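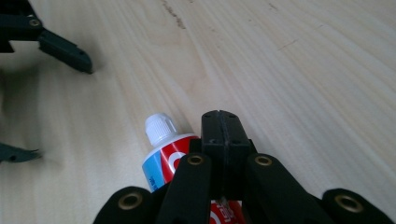

Guests who turn up at the Jovberg guesthouse in Oduvby without a toothbrush to their name will be glad to hear that the wash kits are coming back this spring, and that there will be a good many more of them than there were last time. The kits are plain, useful things, put together for people who have left home in a hurry or lost a bag somewhere along the way, and the item everybody asks for first is still the toothpaste. Small tubes are what the house likes best, the kind with a white screw cap ridged all the way around so that sleepy fingers can get a grip on it, and if the tube is a cheerful red, white and light blue, so much the better at six in the morning!

The house gave out 400 kits over the winter and ran dry in January, a good deal sooner than anybody had planned for. Sowmya Sundaram, who runs the front desk and has packed more of these little bags than she cares to remember, hopes to have 1000 ready by the end of summer. Each one gets toothpaste, a toothbrush, a comb, a bar of soap and a washcloth, and there is usually room left over for a packet of tissues or a pair of socks if somebody has been kind enough to bring some in.

Packing is done on a table, with the bags at one end and the toothpaste at the other, and it goes along at a pleasant pace once the coffee has been around. People are welcome to stay for one bag or for 20. The only rule Sundaram is at all strict about is that every cap gets a twist before the tube goes in, a lesson learned from one very minty box of washcloths last year.
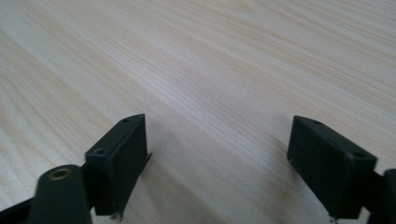

Pale wood with a long, wavy grain makes up the tabletop.

Along with the kits, the guesthouse is asking for drinking glasses for the bathroom shelves, which have been looking a little thin. They don't have to match, and short, sturdy ones are easiest to keep upright beside a sink. The Daltus store on Lobo Street has set a box by its register for both glasses and toothpaste, and it has promised to send the box over whenever it fills up. Tubes should be new and unopened, please, and glasses should be free of chips. Full-size toothpaste is welcome too and goes to families staying more than a night or two.
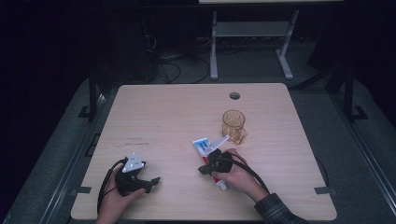 Gráinne Kavanagh wrote in to say that she was handed one of the kits after a missed connection last winter, and that she has thought of it fondly ever since. "I had a clean face and clean teeth and I felt like a person again," her note went on, "and I'd like to know whether you take dental floss, as I have 56 little boxes of it sitting in a closet."

The house does take dental floss, and would be delighted to have it. Donations can be left at the front desk any time before supper, and the next packing evening will be posted on the guesthouse door.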